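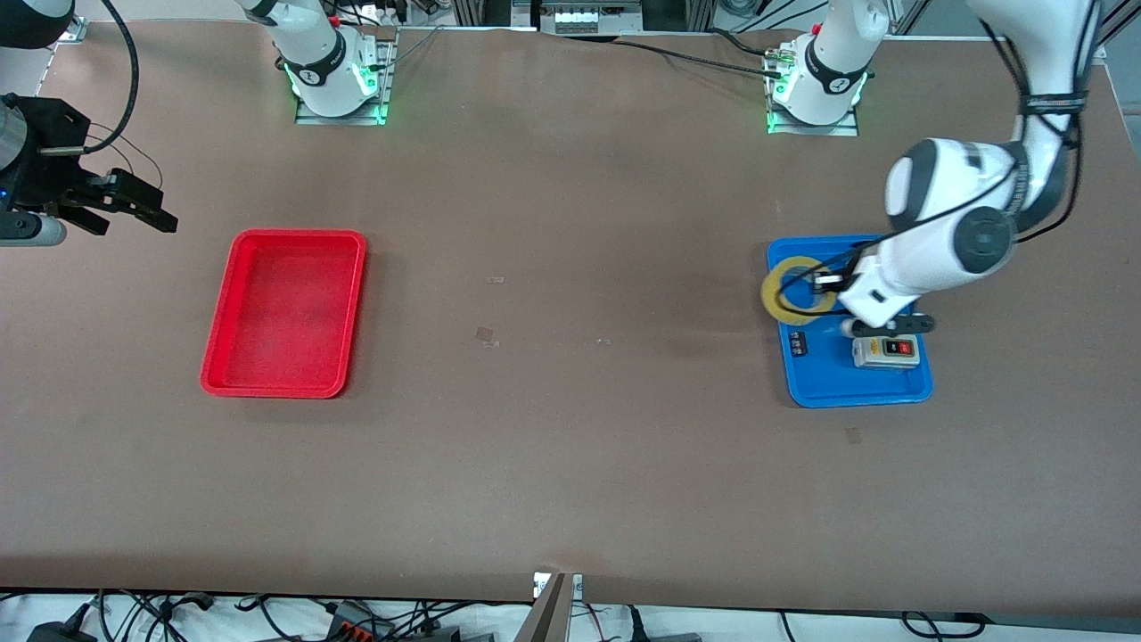
4. Fitting strings and setting up the Paltent practice violin

Read this section through before you loosen anything. Change one string at a time. If all four come off together, the bridge will fall and the soundpost may move.

4.1 Replacing a string

1. Turn the peg toward you until the old string is slack, then unhook it from the tailpiece.
2. Rub a little peg compound on the worn rings of the peg.
3. Hook the ball end into the tailpiece and lay the string in its bridge slot.
4. Feed the other end through the peg hole. Wind toward the peg box wall, pushing the peg in gently as you turn.
5. Bring the string up to pitch slowly. Use the fine tuner for the last quarter tone only.

CAUTION: Keep your face away from the E string while tightening it.

4.2 Checking the bridge

The side facing the tailpiece should stand at a right angle to the top. New strings pull the bridge toward the fingerboard, so check it again after 15 minutes of playing and once a day for the next 7 days.

Note: The Manole string set (part 797) has a ball-end E. Loop-end strings need the adapter supplied in the case pocket.

4.3 Chin rest

Tighten both barrels evenly with the key. Stop when the rest no longer shifts under light hand pressure.

For a cracked bridge or a fallen soundpost, slacken the strings and contact Juwita Lubis at the Dirkbridge workshop.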